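Section 4. First kitchen task: moving food between a steamer and a plate

4.1 What this section is for

Before you start with this section, the robot must be assembled (Section 2) and both arms must be calibrated (Section 3). If the calibration lamp on the control box is still yellow, go back and finish it. The steamer task needs good position values for both wrists, and small errors will be visible very quickly at the rim of the basket.

The steamer task is the first task of the Vurdale kitchen package. We chose it for beginners of the system, as it uses both hands, it has a lid, and the food is soft. When you can do it well with the hand controllers, the other tasks of the package will not give you big difficulties. Please plan one morning for the first set-up. Later you will prepare the table in a few minutes.

4.2 What you need

From the Vurdale box:
- the two-arm robot on its stand, with both hands mounted
- the control box and the two hand controllers
- the emergency stop button with its long cable
- the silicone finger covers (bag marked K)

Not in the box, you must get them yourself:
- a rigid table with a light, even top
- an electric steamer with a removable basket and a lid with a knob
- one flat round plate
- steamed buns, or the foam practice buns from the Starkus accessory set
- a monitor for the control program

Note: Any household steamer is suitable if the knob of the lid is free on all sides. Lids with a flat handle that lies close to the glass are difficult for the fingers. A basket with a low rim is easier than a deep one, and you will be thankful for this in the first days.

4.3 Preparing the room

1. Put the table against a plain wall. Pictures, shelves or a window behind the table can disturb the head camera, mostly in the afternoon when the light changes.

2. Move the robot stand to the table and lock it. Push the stand with your hand. If it moves, the lock is not closed completely.

3. Place the monitor where the operator can read it without turning the whole body. It must stand outside the reach of both arms. Raise each arm to the side once, slowly, and look if it can touch the monitor.

4. Lay the cables on the floor so that no cable passes through the place where the operator stands. Fix them with tape if people walk there during the work.

5. Keep the power strip away from the place where water can drip from the table. If your table has no edge, put the strip further back or to the side.

CAUTION: The steamer and the control box must not be connected to the same power strip if you heat the steamer. The start current of some steamers is high, and the control box will switch to safe mode when the voltage falls. This is not a fault of the box.

4.4 Preparing the table

1. Put the steamer in the middle of the table, with the control knob to the front. You must be able to switch it off by hand without going under an arm.

2. Put the plate on the right side. Leave a free space of at least 13 cm between the plate and the steamer, so the right hand can go down between them without touching.

3. Put the lid on the left side, flat, with the knob up. This is the starting position for exercises A and B. In exercise C the lid starts on the steamer.

4. Place the buns as the exercise says. They should not touch each other on the plate. Two buns that touch will often stick, and the hand then lifts both.

5. In the control program, open "Table" and choose "Steamer, right plate". If you want to work with the plate on the left, choose the other layout and exchange left and right in all the steps below.

6. Press "Take reference". The program saves one view of the table. Do not move the steamer after this. If somebody moves it, take the reference again.

CAUTION: Do the first days of practice with a cold steamer and no water. Steam covers the camera glass and can enter the finger joints. The hands are protected against splashes only when the silicone covers are on, and the covers do not protect the wrist.

4.5 Settings for this task

Open "Hands" and set the values one time. They stay saved under the name of the task.

Closing force, right hand: 2 N. This is enough for a bun of normal size. With a higher value the fingers leave marks in the dough, and with a much higher value they go through it.

Closing force, left hand: 6 N. The left hand holds the lid, and glass is heavier than it looks. Do not go under this value.

Arm speed: "Slow" for the first week. "Normal" is possible later. "Fast" is blocked for this task and cannot be chosen.

Opening of the fingers before the grip: "Wide" for the right hand, "Medium" for the left hand.

Note: If you use the foam practice buns, you can keep the same values. Foam comes back to its shape, so it does not show you if you pressed too much. Change to real buns as soon as you feel safe with the movement.

4.6 Exercise A: from the plate to the basket

1. Take the hand controllers and stand inside the marked operator area. Press both side buttons to wake up the arms. They rise slowly to the waiting position.

2. Hold the left hand quiet over the lid. It has no work in this exercise, but it should not hang in front of the camera.

3. Bring the right hand over the first bun. Stop there. Turn the wrist until the fingers point down.

4. Go down until the finger tips are at the widest part of the bun. Close slowly. When the controller vibrates, the set force is reached.

5. Lift straight up, higher than the rim of the basket, and only then move to the left. The most frequent mistake of new operators is to move sideways too early and hit the rim.

6. Go down into the basket and open the fingers when the bun has contact with the floor of the basket. Do not let it fall.

7. Bring the hand up and back to a place between the steamer and the plate. This is a good resting place for the right hand, as both targets are near. 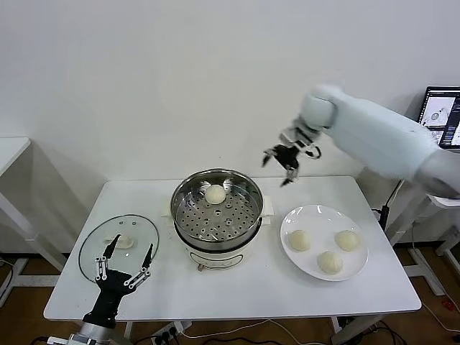 8. Repeat until the plate is empty. Begin each time with the bun that is nearest to the hand. Put the first buns at the back of the basket and the last ones in front, so the arm never has to reach over food which is already placed.

9. Save the run with the green button. If you made a mistake, you can save it too, but mark it "with error". The program Halás (see Section 7) can learn from both kinds only when the marks are correct.

4.7 Exercise B: from the basket to the plate

This exercise is the same way in the other direction. It is a little more difficult, as the rim limits the fingers.

1. Bring the right hand over the basket and set the opening to "Medium". With "Wide" the outer fingers can sit on the rim.

2. Take the bun in the middle of the basket first. It makes room for the others.

3. Lift a few millimetres and wait for one second. If the bun sticks to the basket floor, turn the wrist a little to the left and to the right. Do not pull.

4. Carry it to the plate and open the fingers slowly.

Note: Fresh buns stick more than buns from the day before. A thin film of oil on the basket floor helps. Wipe the finger covers afterwards.

4.8 Exercise C: the lid

1. Start with the lid on the steamer. Bring the left hand over the knob, open, and lower it until the knob is between the fingers.

2. Close and wait for the vibration. Lift by the width of one finger and check that the lid hangs level. If it hangs at an angle, put it down and take it again.

3. Carry the lid to the left and lay it flat on the table. During this, keep the right arm at its resting place. When both arms are over the steamer at the same time, the program stops them at the distance limit and you must begin again.

4. To close the steamer, do the same steps backwards.

CAUTION: Never stand in front of the table when a glass lid is in the air. Use the emergency stop only if there is danger. After an emergency stop the fingers stay closed, but the arm can sink slightly.

4.9 After the work

Switch off the steamer first, then send the arms to the parking position, then switch off the control box. Take off the finger covers and wash them with warm water and dish soap. Do not put them in the dishwasher. Clean the hands with a dry cloth.

The covers should be changed after up to 600 grips with food. The counter is in the program under "Service". New covers can be ordered from Zasport with the number that is printed on the bag. Since the March delivery the covers are a little thicker at the tips, and if you change from the old ones to the new ones, you must repeat the finger calibration from Section 3.

If the right hand closes but the controller does not vibrate, check first that the cover is not folded under the finger tip. If the cover is in order, restart the hand from the "Service" page and try again with a foam bun.

Related items
Section 3: Calibrating arms and fingers
Section 5: Second kitchen task, pouring dry food
Section 7: Training with saved runs in Halás
Starkus accessory set: contents and care
Finger covers: sizes and order numbers
Release notes, September 2021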